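FOR IMMEDIATE RELEASE

Barnberg Robotics opens Paritz workshop to visitors, May open day now booking

PARITZ, April 3, 2021 – Barnberg Robotics will open its Paritz workshop to the public in May, first open day at the site since the move. Free entry, booking required. Room for 300 visitors over the day, in groups of 9.

On show: household handling tasks. Cups, baskets, kitchen items, all on ordinary tables. Visitors can watch staff work with the hand-held grippers, then try one themselfs. Children welcome with an adult.

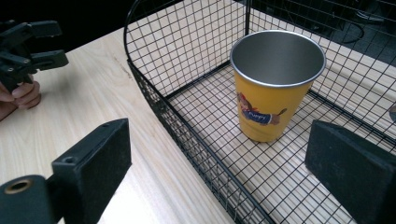
Tabletop handling at Barnberg: a yellow "Puppy" tumbler in a wire mesh basket.

The company was founded in 2012 and now works with nearly 74 partner sites. Its Wanumau project, on picking up and putting away everyday objects, gets its own room on the day. Short talks in the morning – questions taken after each one. The Mohammed arm, the firm's newest, runs in the afternoon only.

"We want people to see the slow part, the same cup again and again," the company said in a statement. "Come and have a go."

Parking is limited, please use the rear entrance. Coffee and sandwiches on site. Groups from schools should book early, morning slots are going fast.

Bookings and press passes: through the Barnberg front desk or the open day page. Interviews by arrangment.

ENDS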